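Progress note, gripper comparison, Mon 29 July
To: Judit Fekete
From: Đức Dương

Quick one before the Kastmont call. Hand-held trials on soft goods are mostly done. 262 grasps logged across both finger sets, Aigner and Nikcombe, same operators for each. Lotte did the bulk of it, Ferenc the rest.

Thin fabric fine with either set. Plush is the hard one. Aigner fingers with the flat angled tips grab the pile and not the backing, so the blanket slips on the lift. Nikcombe better but slow to close. 13 runs thrown out, timestamps didnt line up with the controller log.

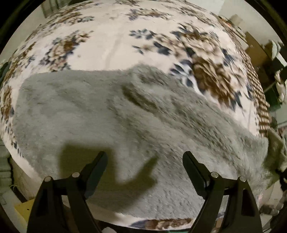

Do we need more money to finish the plush trials? The current budget covers them, provided the spare linkage pins come in under $200.

Still to do: lighting. The gripper's own shadow lands right on the blanket where the fingers are headed and Tsegereda thinks it will throw off the fold detection. She wants 16 repeats with a diffused lamp. Arm mounting pushed to September, Zekutero havent confirmed teh bracket. Will send the full log once Ferenc has cleaned it up.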